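Re: [kasstead-manip] How many demos before the first training run?

On Saturday, a list member at Mocanu wrote:

> We have 80 demonstrations of the bag task and want to know
> if that is enough to start training. Also, do you throw out
> the ones where the operator misses the first grasp? Our
> wrist views look very different from one take to the next.

I would start now. At Vastia we trained a first model on 80 and it was bad, but it showed us which positions we had skipped. All of our bags were lying with the zipper on the same side. The next batch fixed that and we are now close to 2000.

On missed grasps, keep them if the operator recovers in the same take. Drop them if someone reaches in and moves the bag by hand. We tag the recoveries in the Kivex log so they can be filtered out later.
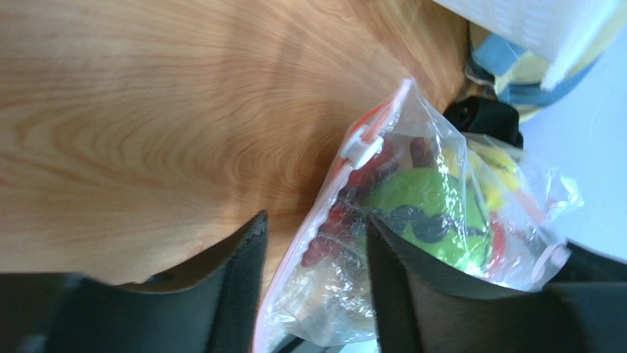 Clear plastic is the hard part for us. The highlights move whenever the wrist moves, and the model has trouble telling the bag from what is inside it. Two things helped:

- Change the contents every 30 takes. Mix colors and mix soft and hard items.
- Leave other things on the table. Our first 13 sessions were on a bare surface and the model failed as soon as there was a cloth nearby.

I would not try to make the wrist views match. Lock the exposure if your camera allows it and leave the rest alone.

One question back. Do you record gripper width as commanded or as measured? We logged only the commanded value until January and I would like to know if the old takes are worth keeping.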